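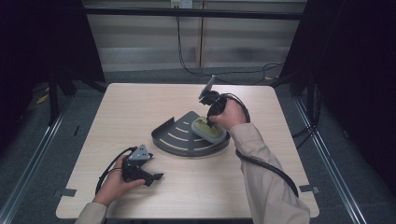 Ognjen Popescu writes that his dish rack at home never dries properly underneath, and asks whether the rack itself needs washing as often as the dishes do. It does, though not as thoroughly. The procedure used in the Hiltura residence kitchens is set out in this section and applies to any small countertop rack, curved or straight.

Cleaning the rack and sponge tray

1. Remove all dishes and lift the sponge tray off the rack. Pour any standing water into the sink.

2. Wash the tray in warm water with a little dish soap. Residents should pay attention to the inner corners, where soap residue collects.

3. Wash the rack on both sides. A soft brush is suitable for slots and raised rims – metal scourers are not permitted.

4. If white scale remains, soak the rack in equal parts water and white vinegar for 20 minutes, then rinse.

5. Squeeze the sponge until no more water comes out. Stand it on its long edge to dry.

6. Wipe the table or counter before the rack is put back.

Steps 1, 2 and 5 are carried out every evening, and the full procedure once a week. Sponges are replaced after 3 weeks, or sooner if an odor persists after rinsing. Replacement sponges may be requested at the Skustberg desk, extension 2705.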